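The Big Table Comes First

She calls it the big table, and everything in her house seems to pass over it at some point. Mail, mending, school papers, the bits that turn up under sofa cushions. For the past 18 years she has written a neighborhood newsletter column on keeping a home in order, and when I asked where she likes to start with a messy living room, she didn't have to think.

"The table, every time!" she said. "If the table is clear, I feel like I can do anything. If it's covered, I just walk past it with my eyes half closed and go make coffee."

I'd come to talk about baskets. A reader had asked us why storage bins never seem to solve anything, and I wanted to put the question to someone who has tried more of them than I have. We spent a very happy afternoon on it, and got through an alarming number of butter cookies.

Her method is simple enough to explain on the phone, and she does explain it on the phone, often, to relatives. Everything small and soft goes into one pile in the middle of the table. The basket stays next to it, with nothing in it, until she has looked at the whole pile.

"People fill the basket as they go," she told me. "Then you've got a basket full of stuff you never looked at. I did that for years. I had a basket in the hall closet from one October to the next and I couldn't have told you one thing that was in it."
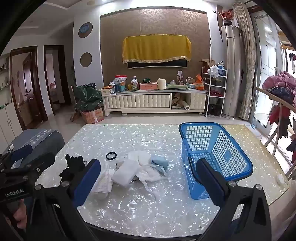 Baskets, she believes, should be see-through or close to it. She has owned wicker, canvas, wire and one very handsome felt tub from a shop called Faltau that she still talks about with real affection, though it swallowed socks like a pond. These days she's all for plastic with holes in the sides. The blue one on the table, with its mesh of square openings, is just the sort she means: light enough to carry with one hand, easy to rinse out, and you can tell at a glance if there's anything inside. "I love a basket with holes," she said, and she really does. She got up twice during our talk to show me how one hangs from a hook.

Sponges are her other favorite subject. She sorts them by job, and she's strict about it. A sponge that has done the stove never does the table. She also won't put a sponge away in a basket with cloths until she has pressed it in her hand and is sure it's ready, and she gets quite fierce about people who skip that step.

Then there are the small round things. Rings, caps, hair bands, the lids of jars that went out with the recycling a month ago. I confessed that I keep a drawer of these and have never once matched a lid to a jar. She laughed so hard she had to put down her cup.

"Put them out on the table by themselves, away from the pile," she said. "A little ring disappears in a heap of cloth. Out in the open you see it, and you think, oh, that's from the blender!" 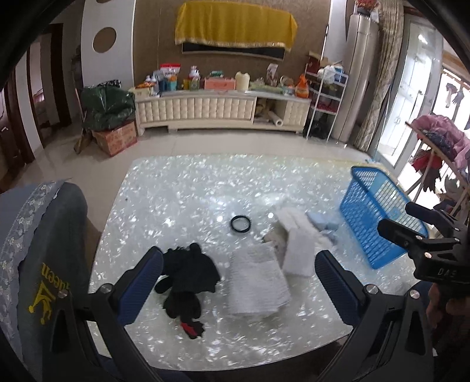

She folds the light cloths first and leaves the dark ones for last. I asked if there was a reason, and she said it was how she had always done it — her aunt did the opposite and they used to argue about it over the ironing. The folding itself is quick and not very exact. Flat enough to stack is flat enough. She once timed herself against a folding board made by Isport and beat it, and the board went to a cousin.

We talked a bit about tabletops too. She's fond of the shiny, flecked kind with a mother-of-pearl look, the sort you eat holiday dinners on, and she thinks they're wonderful for sorting. Dark things show up right away. Pale things are harder, and for those she bends down and looks across the surface from the side. Crumbs she hunts the same way.

What about the long cabinet under the TV, where in so many homes the snack bags and jars and boxes gather? Was she going to tell our readers to clear that off as well?

"Oh, no," she said. "That's a different day. You do the table, you put the basket where it goes, and you sit down on the sofa and enjoy it for a while. The cabinet will still be there."

I went home and did my own table that evening. It took longer than I'd planned, and I found two jar lids, a shoelace and the good scissors.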